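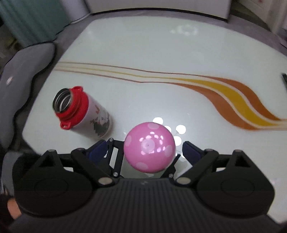
Last changed: March 2, 2018

Day 37 of the polka dot quilt, and I have finally cracked the pink! I've been going around in circles since January trying to get a pink that stays cheerful next to white without turning into toothpaste, and tonight I pulled the last square out of the dye pot and it was right. I knew before I'd even rinsed it. Pink with white dots, the ball in the photo, that's the feeling I'm after. Playground pink!

Carmela Zanetti came over after supper with a bag of old cotton sheets from her mother's closet in Brevine, and they are gorgeous, so soft you could fall asleep just ironing them. We tore them into strips on the kitchen floor (tearing, never cutting, she's very firm on that) and the noise was so satisfying that Illia came down from upstairs to see what we were wrecking. He stayed and made tea, so I count that as a win.

I'm doing the dots by resist this time. Wheat paste, dabbed on with the end of a cork, left overnight, then two dips in the dye. My first batch cracked all over and the pink crept in under every single dot, and I sulked for a whole evening. Then Ustyna wrote back — bless her — and told me to put in less water and stop drying everything next to the radiator. So simple! The new dots have a tiny wobble at the edges that I like much better than the perfect ones on the store-bought fabric.

Still to decide: the border. Carmela says plain white. I keep coming back to dark navy, because I laid a scrap of it beside the pink on the table and the whole thing woke up. Vasylyna will say it's too heavy for a child's bed, but the child is seven and wanted a black one to begin with, so I think I'm on safe ground.

I have 40 squares done and the layout pinned to the old curtain in the hall, where I can stand back as far as the bathroom door and squint at it. One row is upside down. You can't tell with dots, but I can, so tomorrow it all comes off again and I don't mind a bit.

My fingers are pink to the second knuckle. I went to the bakery like that this morning and the girl behind the counter asked if I'd been picking beets, and I ended up telling her the entire story of the wheat paste while the line grew behind me. She wants to try it on pillowcases!

Need: more soda ash, thread, a new cork. Call Tymofii and ask if I can borrow the big pot for another week.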